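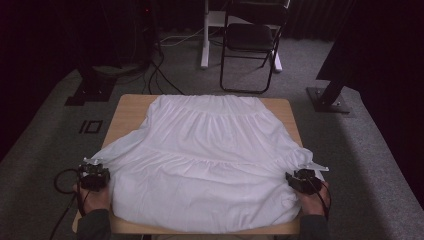 By Fionnuala Brophy | 2023-02-23 | About Us

Bumbridge Garden School

We teach people how to look after the yard they've got. Maybe yours is a quarter acre of clay with one sad maple in the middle, or a strip between the driveway and the fence where only dandelions seem happy. Bring it to us! We love a difficult yard, and between us we've gardened in most kinds of them.

How we got going

Hermine Kälin started the school with a single pruning class, held in her own side yard on a drizzly Saturday morning when she had planned for twelve people and 31 turned up. There weren't enough pruners to go around, so people shared, and they talked while they waited their turn, and by lunchtime half of them had swapped phone numbers and cuttings. Hermine still runs the pruning class that way, with one pair of pruners for every two students. She says people learn more from watching a neighbor make a cut than from watching her.

I came along the following spring as a student, mostly because I had killed a hedge. I'd sheared it hard in the middle of a hot, dry summer and then fed it to make up for it (please don't do this). Hermine came over, looked at the hedge for a long time, and asked if I'd like to learn about roots. I've been teaching the soil and lawn classes here for years now, and the hedge has been replaced with currants, which I'm much fonder of anyway.

Where we are

The school sits on the old Gasser nursery ground, at the end of Trovholm Lane. When we moved in, the back beds were packed so hard you could bounce a trowel off them. We spread leaf mold and compost for two falls running and left the fork in the shed, and the worms did a great deal of the work. Students still dig a test hole there each year so they can see the dark layer on top and the pale clay underneath, and it's my favorite lesson of the whole calendar.

We have two greenhouses, a long potting shed with a stove in it, a small orchard, and 40 teaching beds. Each bed is looked after by a student or a pair of students from March until the first hard frost. You choose what goes in it. We've had beds of nothing but onions, a bed planted entirely for moths, and one very determined attempt at melons that gave us a single fruit the size of a tennis ball. We cut it up and everybody got a sliver.

What we teach

The Yard Year is our main course, and it follows the seasons. We begin with soil and seed starting while it's still cold out, move on to planting, watering and weeds, and finish with mulching, bulbs and putting tools away properly. You can join at any point in the year and keep going until you come back around to where you started.

We also run shorter classes on fruit tree pruning, lawn repair, composting, native shrubs, rain barrels, and growing vegetables in shade. The shade class was a student's idea and it fills up first every time, so sign up early if you're interested!

Children's mornings happen during school vacations. They're muddy. Send boots.

The seed library

In the potting shed there's a tall cabinet of little drawers holding 214 kinds of seed, nearly all of it saved by students and people who live nearby. The star of the collection is a climbing bean we call Plorkico, with purple-splashed pods and a real talent for getting up a pole and over the roof of whatever is next to it. It came to us in an unmarked envelope, and the name was already written on a slip of paper inside. We've never found it listed anywhere else, and we'd be thrilled to hear from anyone who has grown it.

You can take up to six packets each spring. If your plants do well, let a few of them go to seed and bring some back, labeled with the name and the year. If they don't do well, come and tell us about it, and take another packet.

How we like to garden

We water deeply and not too often. We leave the seed heads standing for the birds, and we leave the leaves under the shrubs. We mow high. We don't mind clover one bit, and I'll happily talk your ear off about what it does for a tired lawn. Some of our teachers use a little fertilizer and some use none at all, and you'll hear both sides argued with great feeling over tea.

You don't need any experience to come here, and you don't need to own land. Plenty of our students garden on a balcony or a back step, and the container class was written with them in mind.

Visiting

The gate is open on class days from nine until four, and you're welcome to wander through the beds even if you aren't enrolled. Parking is at 990 Trovholm Lane, on the gravel side. Dogs are fine on a leash, though please keep them out of the asparagus.

For class dates and sign-up forms, see the Courses page, or stop in at the potting shed and ask for Hermine or me.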